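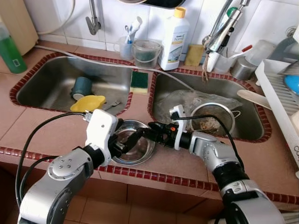
Slide 1. Two sinks, tiled counter, bowl on the divider.

Leave it up while people sit down. Start when the door closes.

Opening: I was asked to talk about the "two-sink method." You've heard the pitch. Wash on one side, rinse on the other, and dishes stop being a problem. I've had two sinks for 12 years and I have doubts.

Ask the room: who has a double sink? Who uses both sides the way the brochure says? (Wait. Let them laugh or not.)

Point at the left basin. Mug on its side, something yellow, one small utensil. Three things, and you already can't set a dishpan down flat. Then the right one. Plastic bag all over it, strainer full of scraps underneath. Which one is the rinse side? I couldn't tell you.

The bowl is on the strip between them. In my experience everything ends up on the strip. It's the only flat spot you can reach from both sides, so the sponge lives there too. Kitchen planners call it a divider. I call it a shelf, and a bad one.

Slide 2. The Haltano numbers.
Read the claim off the slide: 384 households, less water used with two basins. Then ask what I asked: less than what? They compared it with leaving the tap running. I'd beat that with a bucket. No mention of how many people gave up after a month. I wrote to them in December and got a catalog back.

Slide 3. Tile.
People love it. Big salmon squares, little dark red ones around the rims. I like the look too. But small tile means a lot of grout, and it sits right where the water goes. Tunden sells a sealer for this. I used it on half my counter and left the other half alone. Ask me at the break which half is which, because I can't see it.

Slide 4. What it cost me.
3,308 for the sinks, the counter and the faucet. Pause here. A plastic dishpan would have done most of the same work.

Slide 5. What I'd keep.
Strainer in the drain, yes. Empty it every night, before it gets to the state in slide 1. Go back to slide 1 if there's time. Bags go in the trash, never in the basin. Sponge off the tile, on a rack, anywhere it can dry.

If somebody brings up the Dredow insert (somebody will): I've tried it. It's a tray. It fits if your basin is their basin.

Stop at 43 minutes even if hands are up. Handouts are by the coffee. Remind them the Yalçınkaya talk on drains is next, same room.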